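My white dressing table, and how I keep it in order

I wanted a dressing table since I was a girl, and I always said to myself that it is a piece of furniture for people with big houses. Last April I changed my mind. I found a white one in the catalog of Grelisia, with carved flowers and a mirror like in the old films, and I bought it the same evening. It cost 229, delivery not included. I had compared it with a plainer model from Nidosier for 118, and my head said to take the plain one. I took the one with the curls.

I am writing this post for those who asked me how I live with such a table every day, because it is not the most practical thing in the world. The mirror is beautiful and the top is small. If you put everything you own on it, you will not see the carving anymore, and then you could have bought the plain one.
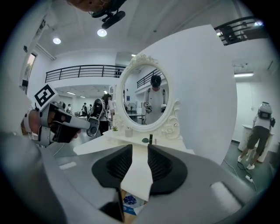
The mirror with its crest, and the few things I let stay on top.

My first rule is that only small things can live in front of the mirror. The lipstick stands upright, so I can take it with one hand. The plant is at the end, where my elbow does not go. I had a bigger plant in the beginning and I pushed it down two times in one week, so now it is a tiny one.

The second rule is about paper. I don't know how it is in your home, but every cream and every tube comes in a box, and in every box there is a leaflet in many languages. I used to leave them on the table "to read later". After some months I had a pile of them behind the mirror, very ugly. Now all of the papers go to one drawer, and I open this drawer on Saturday in the morning, with my coffee, and decide what to keep.
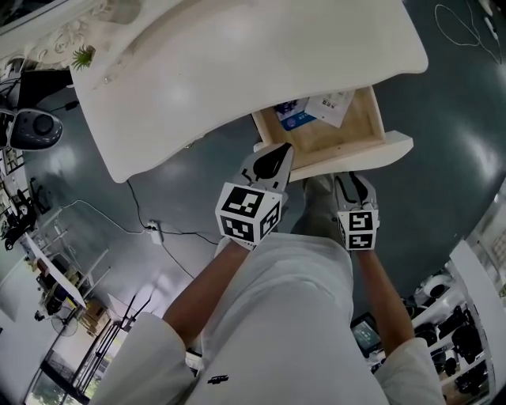
What I keep is very little. If the leaflet says how many months the product is good after opening, I write the month on the bottom of the jar with a marker, and then the leaflet can go. I keep the card from the shop until I am sure that I don't want to return the thing. A drawer of this size is good for me, because when it is full I have to do something. In a deep drawer I would hide papers for years (I know myself).

The inside of my drawers is simple wood without any paint. My sister told me to put nice paper on the bottom, and I bought a roll from Kanimport, but I have not cut it yet. The wood takes stains from makeup very easily. If you have the same kind, please put at least a sheet of baking paper there, it costs nothing and you can change it when it is dirty.

Now about cleaning. Carved furniture collects dust in every curl, and a normal cloth goes only over the top of it. I tried three or four things and the best one was a soft paint brush, the wide kind, completely dry. I begin at the crest of the mirror and go down, first the frame, then the little shelf, then the apron and the knobs. The dust falls on the table, and I wipe the table last. It takes me the time of four songs.
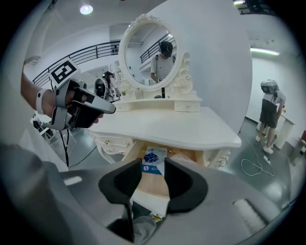
For the glass I use warm water with a small spoon of vinegar, and I put it on the cloth, never on the mirror. The first time I sprayed it directly, and the liquid went behind the frame and stayed there. You can still find a gray mark on mine if you look for it. The white paint also does not like strong products. I had a cream cleaner from Aoun, which is very good for the sink, but on the carving it left a powder that I was brushing out for days.

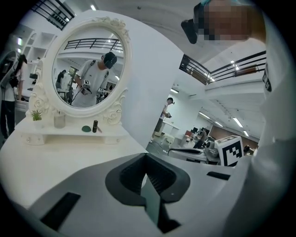 Choosing what stays out is still the most difficult part for me. I like colors, and I like to see my things, so a totally empty top makes me sad. What I do now is to choose one piece with a strong color and let the others be quiet. The teal-green compact has this job near the middle of the table, with the black lipstick close to it, and the frosted jar beside the plant does not disturb them. When I want a change, I put the compact in the drawer and take out something else, but I don't add.

One more thing that I forgot to write before: the small round knobs become loose. I turn them tight with my fingers when I do the brushing, because if one falls off, it rolls very far on a smooth floor. I lost one behind the wardrobe for the whole summer.

Next time I want to show how I store the brushes. I am testing two kinds of cup for them and I don't like either one yet.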